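How mosaics are made
For younger readers
Trendent Art Pages, updated 07/04/2022

A mosaic is a picture made from lots of small pieces set close together. The pieces can be stone, glass, pottery or shell. If you stand close to a mosaic you mostly see the pieces. If you walk backwards, the pieces seem to join up and you see a fish, a face or a bowl of fruit.

Each small piece is called a tessera (say it TESS-er-a). When there are lots of them the word is tesserae (TESS-er-ee). The word is Latin, but it came from a Greek word for four, and many tesserae have four sides.

Who made the first mosaics?

People have been making them for a very long time. In ancient Mesopotamia, thousands of years ago, builders pushed cones of baked clay into walls so that only the round ends showed. The ends were red, black and white, and they made zigzags and diamonds.

Later, the Greeks made floors out of pebbles. They picked smooth ones from beaches and rivers and sorted them by colour. Pebbles make a good hard floor, but they are round, so there are always gaps between them. Cut stones fit together much better. The Romans used cut stones in houses, bath buildings and shops, all over the lands they ruled. Some of those floors are still in Britain, and farmers have sometimes found them while ploughing.

How do you cut a piece of stone that small?

Mosaic makers use two tools that have not changed much. One is a hammer with a sharp edge at each end. The other is a hardie, a kind of chisel that stands upright in a block of wood with its sharp edge facing up. You hold the stone on the hardie and tap it with the hammer, and the stone splits along the line between the two edges.

It takes practice. Beginners waste a good deal of stone, and they need to wear goggles, as chips fly off in all directions. People who make mosaics today often use nippers as well, which look like pliers and are easier for glass.

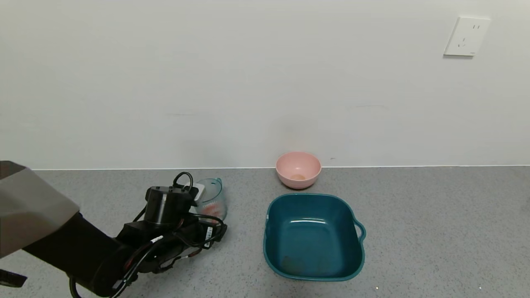

One reader wrote in to ask whether the Romans painted the stones to get the colours they wanted. Mostly they did not. Stone comes in more colours than you might think — white and cream from limestone, pink and yellow from marble, grey from slate, red from broken tiles. Paint on a floor would soon be rubbed off by feet. For a bright blue or green, the makers usually turned to glass.

What goes underneath?

The part you never see is very important. A Roman floor mosaic had several layers below it. At the bottom came rough stones, packed down hard. On top of them went a layer of mortar with lumps of stone or broken pottery in it, and then a smoother layer. Last came a thin bed of fine, wet mortar, and the tesserae were pressed into that.

Mortar starts to set after a while, so the makers only spread as much as they could cover before it went hard. Sometimes they scratched or painted lines on the layer below to show where the picture should go. When all the stones were in, they filled the gaps with more mortar and rubbed the floor smooth.

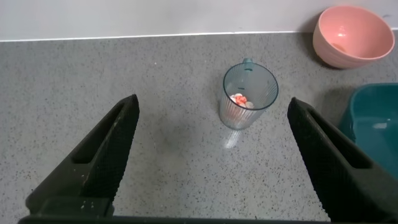
A clear plastic cup with ribbed sides, with the two gripper fingers in front.

Lines that flow

Look at any good mosaic and you will notice that the stones are in rows. The rows are not always straight. Around a dolphin they bend to follow its back, and around an eye they go in tiny circles. Makers plan these rows carefully, because the rows help to show the shape of things.

The simplest way to fill a background is in straight lines, like bricks or squared paper. Another way is to put one or two rows all around the edge of the animal or person first, and then fill in the rest with straight rows. A third way is to let the curves spread out from the figure until they reach the border. That is slower, but it can make the whole picture look as if it is moving.

The duck floor at Grirnasano

The museum at Grirnasano has a long mosaic from the entrance of a Roman house, known as the House of Varus. It is 228 centimetres long and 98 centimetres wide. Two ducks face each other, with a reed between them. The duck on the left has rows that curve over its wing. The one on the right is stiffer, and its rows are straight nearly everywhere. The museum thinks that different people made them, and perhaps the second was a learner.

There is a patch near the border where the stones are bigger and do not match. It is an old repair. Somebody in Roman times mended the floor with whatever they had, and the museum has left the patch as it was found.
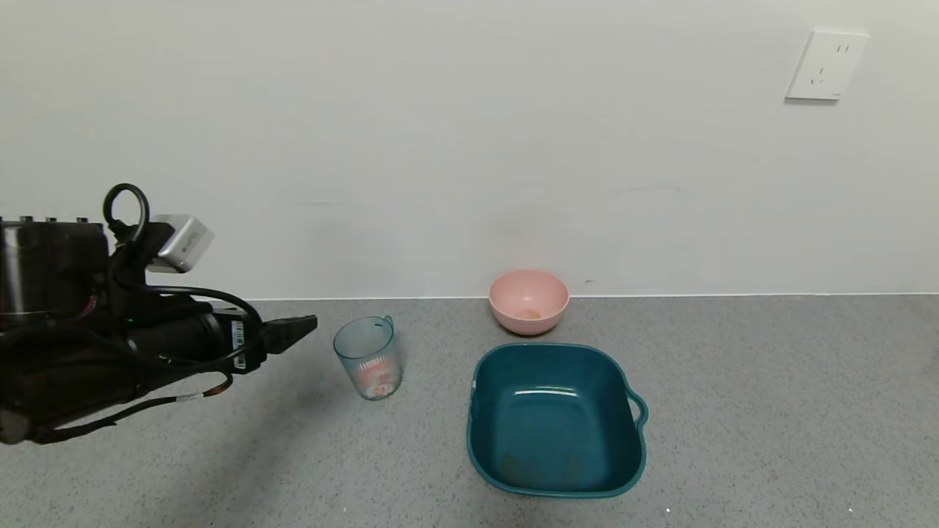 A black robot arm and a clear plastic measuring cup.

Gold on the walls

Mosaics can go on walls and ceilings too. Churches in Italy, Greece and Turkey have some of the most famous ones, and many of them shine with gold. The gold is real, but there is very little of it. A sheet of gold thinner than paper was laid on a piece of glass, and another very thin layer of glass was put over the top to protect it.

The makers often set gold tesserae at slightly different angles. Each one then catches the light in its own way, and the wall glitters as you walk past. By candlelight it would have flickered as well.

Make one from paper

You will need old magazines, scissors, a glue stick and a sheet of dark card.

Draw a simple shape on the card in pencil. A leaf or a fish works well.
Cut coloured magazine pages into strips, then cut the strips into small squares.
Sort the squares into piles by colour.
Glue one row around the inside of your outline first.
Fill in the middle, leaving a thin gap of card between the squares.
Do the background last — try curved rows if you have the patience.

The Hourani Workshop, next door to the museum in Grirnasano, shows paper mosaics by children in its front window every June.

Words to know

Tessera: one small piece of a mosaic.
Mortar: a paste of lime, sand and water that sets hard.
Hardie: an upright chisel used for splitting stone.
Nippers: a hand tool for cutting glass and tile.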